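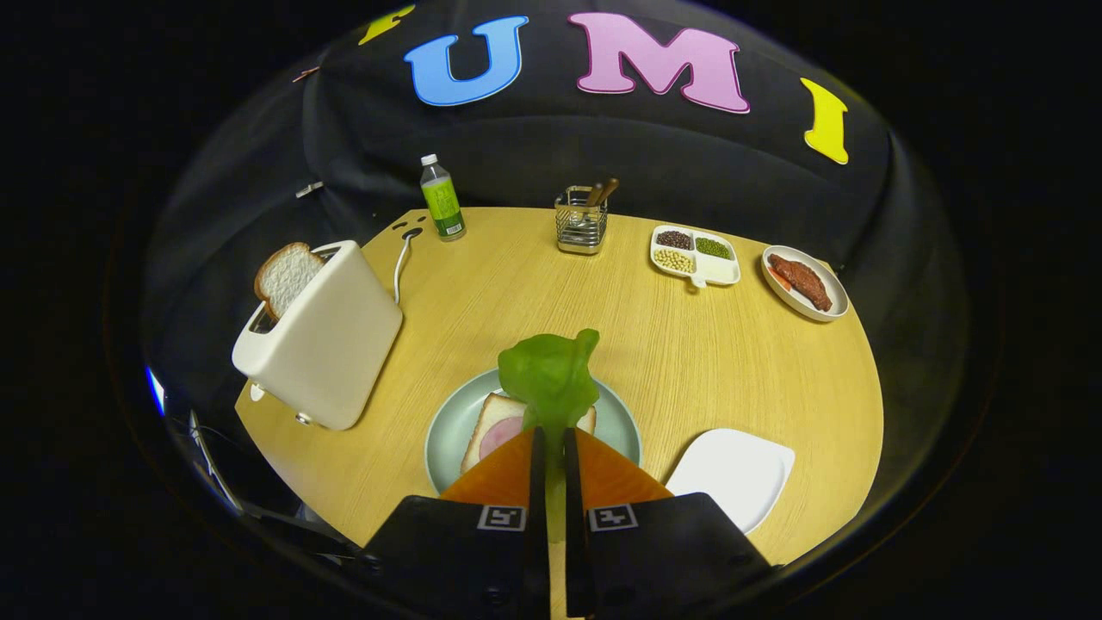

Hillia, the craft and party supply shop in Welberg, will run its school holiday kids' table again from Wednesday, with sessions starting at 10 each morning. Children can make paper lanterns, felt garlands and painted pots for the spring fair, and each session has 18 places. Lunch is part of the booking this year and will be kept simple, along the lines of white bread with a round slice of ham and a ruffly lettuce leaf on a pale blue-green plate. Parents should note any food allergies on the form.

Sessions run for 90 minutes, followed by lunch. Glue, paint and brushes are supplied, but kids should wear old clothes and bring a named water bottle. Children under five need an adult with them.

The shop took 912 bookings last year across its Welberg and Sulludum stores, and the lantern mornings filled first. Sulludum will hold its own sessions in November, when the Srour Street car park reopens. Finished pots can be left at the counter to dry and picked up by the end of the week.

Bookings are taken in store or by phone.

Search this site Enter keywords Go

Contact us | Copyright Welberg Community News | Back to top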